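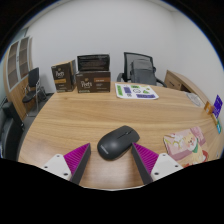
Lovisa Ekström told the seminar that a government's daily figure is a political statement before it is a medical one, and that the project group should therefore begin with who announced the number and leave the number itself for later. The present report follows that advice. It examines how a single public health figure, the daily count of hospital admissions during a winter influenza outbreak, was announced, reported and disputed in the regional press of Cevumholm.

Reading time: 4 minutes

Background

The outbreak began in the late fall and reached its height in January. From the second week onward, the regional health office published an admissions figure every day at 4 p.m. The governor's office held its own briefing one hour earlier, and on many days the governor gave a figure that did not match the one released afterward. The difference was usually small. On one day in January it was not: the governor spoke of fewer than 1000 admissions since the start of the season, while the health office table showed a higher total. The opposition leader, Michalík, raised the matter in the regional assembly the next morning, and it stayed in the news until the end of the month.

Our research question was as follows: when two official sources gave different figures, which did the newspapers print first, and did they tell readers that the other existed?

Method

We collected 140 news articles from two newspapers, the Dilidau and the Civetti, both of which keep open online archives. Opinion columns, letters and live blogs were left out. Each article was read by two members of the group working separately, who recorded the source of the first figure given, the source of any second figure, and whether the article explained how admissions were counted. Where the two readers disagreed, the article was discussed by the whole group. Disagreements occurred in 16 articles. Most of these concerned phrases such as "officials say," which can refer to either office.

Headlines were recorded separately from the body of the article. In both newspapers the headline is normally written by an editor and may be changed several times during the day. The archives keep only the last version, and we were not able to recover earlier ones.

Findings

The two newspapers differed less than we had expected. Both tended to open with the governor's figure when the article was published before the evening, and with the health office figure when it was published later. The hour of the briefing appears to explain a good part of this pattern. A reporter filing at 3:30 p.m. had only one figure to work with.

What happened afterward was more revealing. In about 40 articles the governor's figure was printed first and the text was later updated. The Dilidau generally added the health office figure near the end and left the opening paragraph as it was. The Civetti more often rewrote the opening, but it rarely stated that an earlier version had carried a different figure. A reader who returned to the page in the evening would have had no means of knowing that it had changed.

The counting method received little attention before the dispute in January. The governor's office counted patients admitted with influenza as the main cause. The health office counted every admitted patient with a positive test. Both methods are in common use – neither can be called false – and a short explanation would have allowed readers to understand the gap. Once Michalík had spoken in the assembly, explanations became more frequent, but they were usually placed below several paragraphs of quotations from the two sides.

We also noted the verbs attached to each source. The governor "said" or "announced." The health office "reported" or "showed." Michalík "claimed," in both newspapers, including in articles where he was reading directly from the health office table. We did not set out to study this and did not code for it, so it is offered only as an observation.

Limitations

Two newspapers cannot stand for all regional media. Many residents follow the news by radio, and the radio bulletins are not archived. The group requested interviews with both newsrooms. The Civetti replied in writing with a short account of its correction policy, and the Dilidau did not reply before the report was due. A later project might compare the printed editions with the online versions, as the printed page cannot be altered once it has been delivered.

Comments

Former copy editor: The 3 p.m. briefing was set with the print deadline in mind. You might look at when that schedule was introduced.

T.R.: Was the coding sheet attached? I can't find it in the appendix.

Reply from the project group: The sheet was left out by mistake and will be added to the department copy.

Marit: I would like to see the verb section done properly next year, with the radio included if anyone has recordings.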